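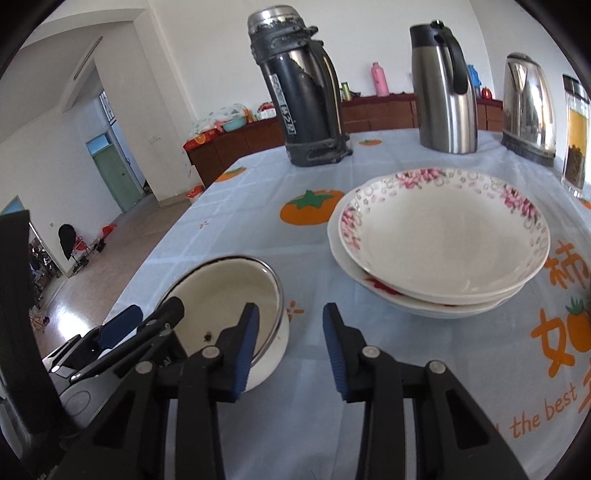
Figure 4. The hand-held gripper with open jaws, beside an enamel bowl and a stack of plates.

4. Setting up and maintaining the gripper

In this chapter I describe how the hand-held gripper of the Tralier project is prepared before use, and how I repaired it in the second half of the work. The workshop in Ollimwood gave us one tool only, so each fault stopped all of the work until it was corrected.

4.1 Jaws and finger pads

The gripper has two black jaws, and each jaw is lined with a blue ribbed pad. With the jaws open, the ribs can be checked from above, as in Figure 4. The pads are the part which needs the most care. Grease from dishes stays between the ribs, and then a smooth object such as an enamel bowl begins to slide. I clean them with warm water and a soft brush, and let them dry completely before the next session.

In August we replaced both pads, although only the left one was torn. One new pad together with one old pad did not close evenly — the rim of a plate turned a little each time it was lifted.

4.2 Linkage

The arms of the linkage turn on round metal pins. After 279 closing cycles I noticed a small play in one arm. My first idea was to tighten everything, but this made the movement heavy and the jaws did not open fully. I took out the pin, cleaned the hole and put in a new washer from Vachon. The play was gone, and I have written the inspection interval as 800 cycles in the maintenance sheet.

4.3 Checking before a session

The jaws are opened and closed slowly by hand 2 times, without any object. Both pads must touch along their whole length. Then one bowl and one plate are lifted and put down again — if one of them slips, the pads are cleaned and the test is repeated. The result is entered in the Evitz logbook together with the number of cycles.

The spare pins are still missing from the parts list in Appendix B.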